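Equipment planning meeting — minutes
6 May 2026. Present: Ximena Ibarra (chair), Deolinda Rebelo (notes), Loureiro, Skidell reps by phone
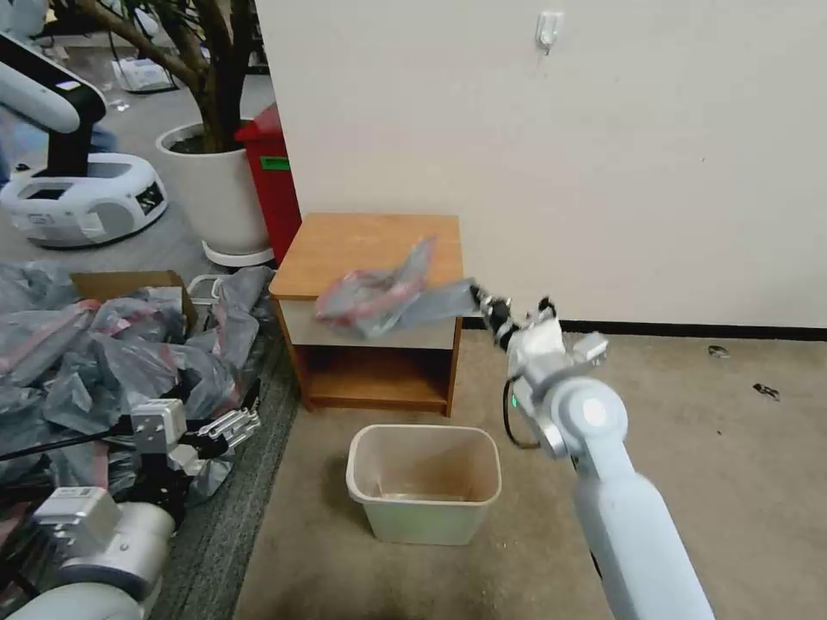 Quote from Vevar came in at 3000 for the second pair of grippers, cables included, shipping not. Ximena thinks high. Jerlow quoted 2479 for what looks like the same reach but a shorter warranty, and we have no idea yet if their wrist fits our mounts. Discussion went mostly to bags. Bag handling is the job we are buying for, and the two-finger gripper with a crumpled gray bag over the nightstand is the case everybody had in mind — thin plastic, no edge to speak of, drawer front and wastebasket right below. Deolinda wants any vendor to demo on our own bags, the gray ones with the red stripes, same as the heap by the cardboard box. Agreed. No demo on towels again.

Fingertips. Spares budget is too small. Request 4 sets up front and put the rest in the fall order. Skidell asked if softer pads would do instead of new fingers, Ximena says try it first, cost is nothing. Skidell to mail samples.

Warranty. Vevar 36 months, parts only. Jerlow did not say on the call, email did not say either. Deolinda to ask again, in writing this time.

Cables. Short talk. The loop at the wrist needs to be in the spec, with a clip or sleeve priced as a seperate line. Loureiro says sleeves add weight, wants to see a number before we commit. Left open.

Room stuff. Furniture for the bedroom setup stays as is, no money this round. Ximena asked for a second nightstand with a different top, maybe a closed front, so we are not tuning everything to one piece. Secondhand is fine. Carpet question from March carried over again.

Bags — do we keep buying or reuse? Reuse until they tear. Deolinda points out that old bags behave differnt from new ones, so keep some of each and mark the boxes. Not a budget item, just do it.

Decisions
No order placed today.
Jerlow gets until next meeting to confirm mount and warranty, otherwise we go with Vevar and push on the price.
Demo on our bags is a condition for either one.

To do
Ximena — call Vevar re shipping and discount
Deolinda — Jerlow email, nightstand search
Loureiro — sleeve weight
Skidell — pad samples

Training hours for new operators not reached, moved to next time.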